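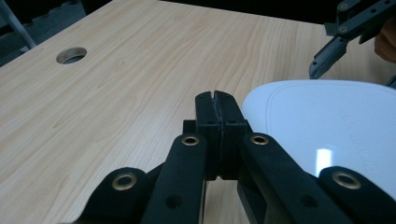
Gopinath Sastry
Contributing editor, Lelano Home Encyclopedia

Wood grain

Grain is the pattern left by a tree's growth rings once you cut through them, and I could talk about it all day! Straight cuts give you stripes. Cuts that skim the rings give you loops and arches — my favorite.

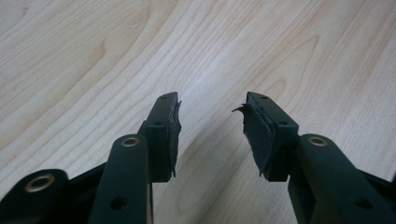
Why does grain look darker in some places?
Wood grown late in the season is usually denser, so it shows up as a darker line.

Sand along the grain (I ruined a shelf learning this) and go 2 or 3 passes with fine paper. 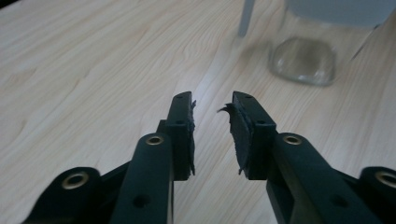
Bare wood between two dark uprights

Pale woods like birch and maple hide their grain until light hits them sideways. Try it around 3 p.m. in December.

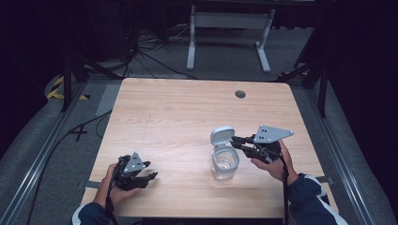
Light tabletop with a fine-grained surface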